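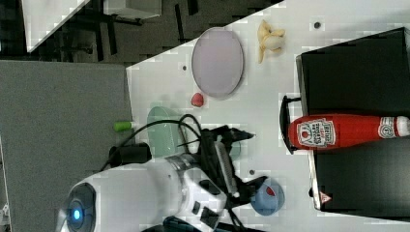 Wed 7 May

Play food and dishes, table set, cont'd. Picking up from the January list, which was a mess. Half the names on it don't match whats in the bins. Kartini Nair wants one name per item before the Cledstead order goes in, so doing names first, condition after.

Names, agreed so far:
strawberry, banana, orange slice, ketchup. Dishes: lavender plate, black tray, teal mug, mint colander. Colander was down as "green bowl" on the old sheet, no wonder we got two of the wrong thing from Utitz. It has holes and two tab handles, call it a colander.

Plate stays "lavender", not gray, even though the rim goes grayish under these lights. Kartini checked against the Hrynyshyn swatch card and says fine.

Cups still a problem. Red cup, blue cup, teal mug. Rule for now: handle = mug. Kartini not convinced, ask her again Friday.

Budget line is 2,067 for the whole refill, 151 of that already gone on dishes. Shipping not in there yet!!

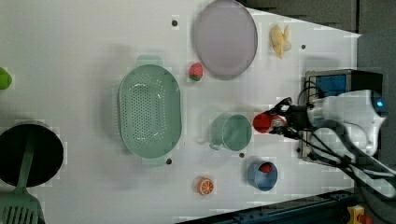

Condition / wear

Banana: keep. Yellow paint a bit rubbed on the old spare, toss the spare.
Strawberry: keep, small though, always the one that goes missing. Order extras.
Orange slice: fine.
Colander: wipe the perforations, crumbs get in. Toothbrush works.
Tray: handle ok. Washed seperately from the rest, smells of the Hosine cleaner, air it overnight.

Felt
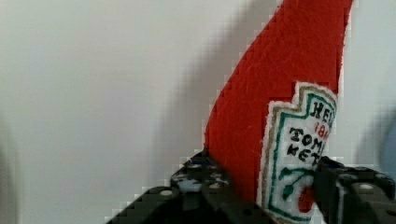 Felt pieces wear differently from the hard plastic stuff and need their own column on the sheet. Main thing is fuzz. Lint roller, not tape, tape pulls fibers. Ketchup has a fringe of loose ones along the outline, trim with the small scissors and stay well clear of the stitching on the label. Green border on that label is a seperate thread from the lettering so if we ever repair it we need both. Hosine quoted 18 each for felt replacements, min. order silly, almost 2,000 all in. No. Mend what we have.

To do: new labels for bins, send names list to Kartini, find green thread, ask Utitz about returning the wrong bowls (receipt in drawer?)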